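Qui fabrique les jeux vidéo ? Le studio, l'éditeur et tous les autres

843 partages
131 commentaires

Quand tu lances un jeu, tu vois souvent défiler plusieurs logos avant d'arriver au menu. Un premier, un deuxième, parfois un troisième, et toi tu appuies sur tous les boutons pour que ça aille plus vite ! Pourtant ces logos racontent une histoire passionnante : celle des équipes qui ont travaillé ensemble pour que le jeu arrive jusqu'à ton écran.

On va prendre un jeu comme guide. Il s'appelle Zulville, et on y joue Tazi, une petite renarde qui livre du courrier dans une ville construite sur des toits. Au démarrage, deux noms s'affichent : Grultar, puis Ilisine. Grultar, c'est le studio. Ilisine, c'est l'éditeur. Mais alors, qui fait quoi ?

Le studio, c'est l'atelier

Le studio invente et fabrique le jeu. On y trouve plein de métiers différents, et c'est ça qui est génial : il y a de la place pour ceux qui aiment dessiner, pour ceux qui aiment les maths, pour ceux qui aiment écrire et même pour ceux qui passent leurs journées à enregistrer des bruits de pas dans du gravier !

Les game designers (en français, on dit aussi concepteurs de jeu) inventent les règles. Quelle hauteur Tazi peut-elle sauter ? Combien de lettres tiennent dans sa sacoche ? Que se passe-t-il si elle tombe d'un toit ? Ils essaient, ils changent, ils essaient encore. Dans Zulville, Tazi devait d'abord voler avec un parapluie. C'était joli, mais trop facile : on passait au-dessus de tout ! Le parapluie sert maintenant seulement à ralentir les chutes.

Les programmeurs, eux, écrivent le code, c'est-à-dire les instructions que la console ou l'ordinateur va suivre. L'ordinateur est très rapide, mais il ne devine rien. Si on oublie de lui dire que les murs sont solides, la renarde passe au travers comme un fantôme.
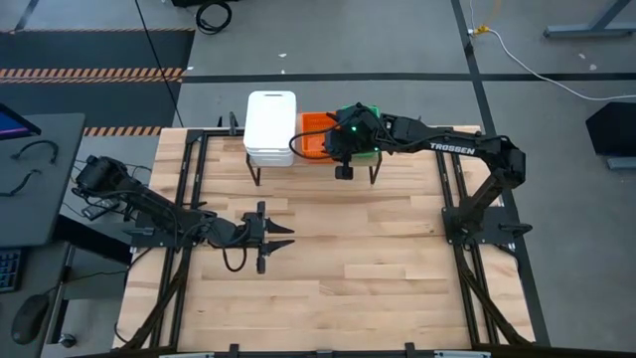
Et puis il y a les artistes, qui créent tout ce que tu vois dans le jeu, et vraiment tout, jusqu'au plus petit caillou. Un modeleur 3D commence par une forme simple, une boîte par exemple, puis il l'étire, il la creuse, il ajoute des détails. Prends le panier orange de la photo, avec ses parois percées comme une grille : pour le mettre dans un jeu, est-ce qu'il faut sculpter chaque trou un par un ? On peut, mais la console aura beaucoup de calculs à faire. Alors souvent l'artiste triche un peu : il garde des parois toutes plates et colle dessus une image, appelée texture, où les trous sont transparents. De loin, on n'y voit que du feu ! Même astuce pour une table faite de longues bandes de bois clair, une seule planche plate et une belle texture par-dessus. Regarde bien la prochaine fois que tu joues, approche-toi des objets du décor et cherche les endroits où c'est plat.

L'éditeur, c'est celui qui accompagne

Fabriquer un jeu, c'est long. Zulville a demandé plusieurs années de travail, et pendant tout ce temps, personne ne pouvait l'acheter. Or il faut bien payer les gens de l'équipe tous les mois, louer les bureaux, acheter les ordinateurs ! Souvent, c'est l'éditeur qui avance cet argent.

En échange, quand le jeu est vendu, l'éditeur garde une partie de ce qu'il rapporte. Il prend un risque : si le jeu plaît, tout le monde est content, mais s'il ne se vend pas, l'argent avancé est perdu. Tu comprends pourquoi il demande régulièrement à voir où en est le travail ! Ces rendez-vous s'appellent des jalons. À chaque jalon, le studio doit montrer quelque chose de précis, par exemple le premier quartier de la ville avec tous ses personnages.

« Au premier jalon, Tazi était un cube gris avec deux triangles pour les oreilles, raconte Tala Nseir, productrice chez Grultar. Mais elle sautait déjà très bien ! »

Un producteur, au fait, c'est la personne qui organise le planning. Elle sait qui attend quoi. Si l'animatrice ne peut pas commencer avant que le modèle de la renarde soit terminé, il vaut mieux le savoir tôt.
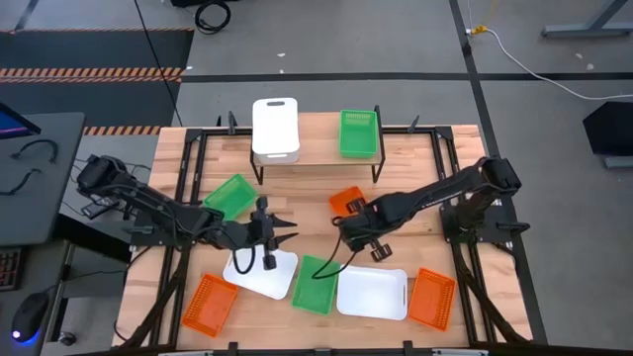 L'éditeur s'occupe aussi de tout ce qu'il y a autour du jeu. Il prépare les bandes-annonces, il choisit la date de sortie avec le studio, il discute avec les magasins et les boutiques en ligne. Il fait traduire les textes. Dans Zulville, il y a 2832 phrases à traduire, et certaines sont de vrais casse-tête : comment garder un jeu de mots sur le facteur quand, dans l'autre langue, il ne veut plus rien dire ?

C'est souvent lui, enfin, qui paie une partie des tests. Les testeurs jouent au même niveau encore et encore pour trouver les bugs. Ça a l'air d'un métier de rêve, et il faut une sacrée patience ! Gwawr Voyle, testeuse pour Ilisine, a passé une semaine entière à sauter contre les cheminées de Zulville, toutes les cheminées, une à une. Il y en a 175. Dans l'une d'elles, la renarde restait coincée par la queue.

Et si on n'a pas d'éditeur ?

C'est possible ! Certains studios vendent leurs jeux eux-mêmes sur Internet. On les appelle souvent des studios indépendants, même si le mot est un peu flou et que tout le monde ne lui donne pas exactement le même sens. Parfois ce sont deux amis, parfois une personne toute seule qui dessine, programme et compose la musique. Ils décident de tout, mais ils doivent aussi tout faire, y compris répondre aux messages des joueurs.

Il existe aussi de grosses entreprises qui sont éditeur et qui possèdent plusieurs studios. Dans ce cas, les deux logos que tu vois au démarrage appartiennent à la même famille.

Petit vocabulaire

Studio : l'équipe qui crée le jeu.
Éditeur : l'entreprise qui aide à payer le jeu, le fait connaître et le vend.
Jalon : une étape où l'on montre le travail terminé.
Texture : l'image que l'on colle sur une forme en 3D.
Bug : une erreur dans le jeu, drôle ou pas drôle du tout.
Générique : la liste de tous ceux qui ont participé. Il passe en général à la fin, alors reste jusqu'au bout et cherche le métier au nom le plus bizarre !

Partager cet article (843)
Lire les commentaires (131)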